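Mokedow Climb for Kidneys: what the numbers look like

The Mokedow stair climb is a fundraiser for kidney disease research, held in the Mindberg parking tower at Clornamley. I signed up again and have been keeping a log, so most of this post is the log.

One lap is 14 flights. The full course is 1,000 steps, with a walk down the ramp between laps that does not count toward your time. My donation page stands at $2,165. Most of that came from coworkers, plus one large pledge from the Moldovan bakery on our block, which also puts out a jar by the register.

Training is three sessions a week. Two are plain stairs at a fixed pace, and the third is stairs with a 20 pound pack. I take a pulse reading at the top of each lap and again one minute later. The one-minute drop is the number I watch. It improved through April and then went flat, which I put down to adding the pack too early.

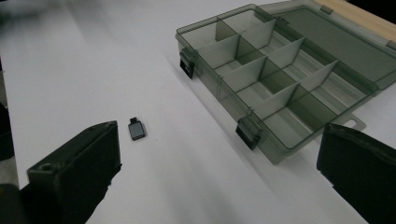
Shoes: I went back to the flatter pair. The thick-soled ones caught on the stair edges on the way up, and the heel cushion does nothing when you land on the front of the foot anyway.

Bib pickup opens at 7 a.m. at the ground floor gate. Pledges can be made until the end of May, and checks should go to the climb office with the climber's bib number on the memo line.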